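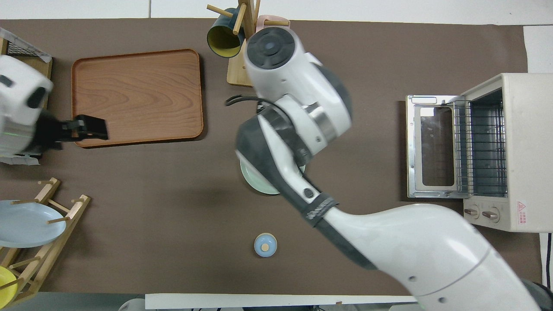 Slide 1. White robot arm above a brown tabletop, with a pale green plate beneath the wrist.

Speaker notes: paying for the heat network extension at Karnum
Margit Boros, 7 September 2019
Slot is short. Skip slides 9 and 10 if the chair signals.

Slide 2. Scope
The talk covers the finance and the labour side of the extension. Pipe sizing and heat losses are in Fitriani Jugah's paper, which has been circulated. Refer questions on return temperatures to her.
State at the outset that the figures are for the second phase only. The first phase was paid for out of a different budget and the two should not be added together.

Slide 3. The starting position
The Karnum network takes its heat from the Gorell works and serves the blocks between the works and the canal. Phase two takes it across the canal to Mota, where 2,144 homes are on individual gas boilers. Most of those boilers were fitted in the same few years and will come up for replacement together. A household that buys a new gas boiler is unlikely to join a network for the life of that boiler. The timing of the public money therefore matters as much as the amount.

Slide 4. Why private finance did not come forward
Pause here. The audience will include people who sat through the earlier bid.
Three points:
The trench is the main cost and it is spent before the first customer pays a bill.
Connection rates are unknown at the time of borrowing, and lenders price that risk heavily.
The return is steady but low, and most of it arrives late.
A public body can borrow over a longer term and at a lower rate. On our model the difference in borrowing cost is larger than any saving found on the engineering side.

Slide 5. Loan structure
Long-dated loan to a municipal company, Platitico, which owns the pipes and leases capacity to whoever supplies the heat. Repayments start after a grace period of 3 years. Heat tariff is linked to the company's costs and not to the gas price. Explain the link slowly. At the January briefing this was misread as a price freeze. It is not a freeze; the tariff can rise if wages or pumping costs rise.
(If asked: the loan is secured on the lease income, not on the pipes.)

Slide 6. Jobs in construction
Peak site employment is 84. This is a headcount at the busiest point and must not be quoted as jobs created. Trades needed are pipe welders, jointers, ground workers and electricians. Welders are the constraint. The local college can train them, but the course has to open before the contract is let, and at present it has no funding until after.

Slide 7. Jobs afterwards
Far fewer. Maintenance, metering, customer service, work inside the home. These posts are permanent and cannot be moved elsewhere. We propose that the contract sets a pay floor at the rate agreed for municipal staff, and that it applies to subcontractors. The draft contract does not yet do this. Clause 12 only "encourages" it.

Slide 8. Gas fitters
700 people in the district hold a gas qualification. Not all of them work on domestic boilers, and the figure counts some who have retired but kept the certificate. Heat interface units need much of the same knowledge, so conversion is a short course. The cost falls on the fitter, most of whom are self-employed and lose earnings while attending. Ask for course fees and a daily allowance to be met from the loan. The sum is small against the cost of the canal crossing.

Slide 9. Objections
Heat pumps in each home would avoid the trench. True for the houses on the east side of Mota. In the blocks there is no space for outdoor units and the electricity supply would need to be reinforced, at a cost that is left out of most comparisons.
Gorell may close. The pipes will carry heat from any source. A back-up plant is costed in the annex, table 4.

Slide 10. Tenants
Connection is free where the landlord signs before the trench passes the building. After that there is a charge. The notice period in the draft is too short for housing associations, which need a board decision. Mention but do not dwell on it.

Slide 11. Requests to the meeting
Approve the loan in principle.
Release the training money ahead of the main contract.
Send clause 12 back for redrafting.
Leave this slide up during questions. Copies of the annex are on the table by the door.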